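Setting up your street for flood alerts (section 4 of the Rosham warden guide)

I've set up the alert list for our end of Rosham three times now, so I've made most of the mistakes already! You'll want an hour, a cup of tea and the paper sign-up forms from your street.

1. Log in to the warden page with the code Danica Matoušek sent you. If it's refused, check you haven't typed a letter O for a zero (I did, twice).

2. Choose your zone. Rosham is split at the weir, and the lower zone has 1,223 addresses in it, so please don't tick "whole zone" unless you mean it.

3. Add your households one at a time. Name, house number, one mobile, one landline if they've got it. Leave the email box blank if they never read theirs.

Note: people who need help getting out go on the second tab as well as the first. The system doesn't copy them over.
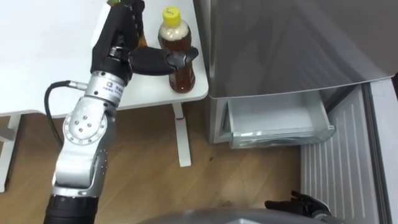 4. Pick the river gauge. Ours is Orutport, upstream of the bridge. There's another one on the list called Orutport Quay, but that's tidal and it'll have your neighbours out of bed every spring tide.

5. Set the two trigger levels. The first sends a "get ready" text, the second sends "move now" and rings the landlines too. Gumaro Cuautle worked out the levels for each street after the June flooding and they're on the back page of your folder – copy them exactly, decimal point and all.

Caution: never send a test on the "move now" level. Use "get ready" and put the word TEST first. I once forgot, and 167 people got a text telling them to put their sandbags out on a lovely dry evening.

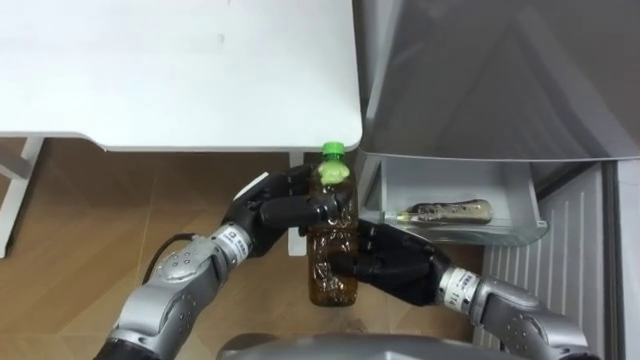 6. Send your test at a sensible time. Mid-morning on a Saturday works well round here. Our next one is 14th October.

7. Wait ten minutes, then open the replies page. Green means the text arrived, grey means it didn't. Knock on the grey doors first – it's nearly always an old number.

8. Print the list and keep it somewhere upstairs. If the power goes you'll be working from paper, and so will whoever takes over from you at two in the morning.

Changing a number later on is covered in section 5.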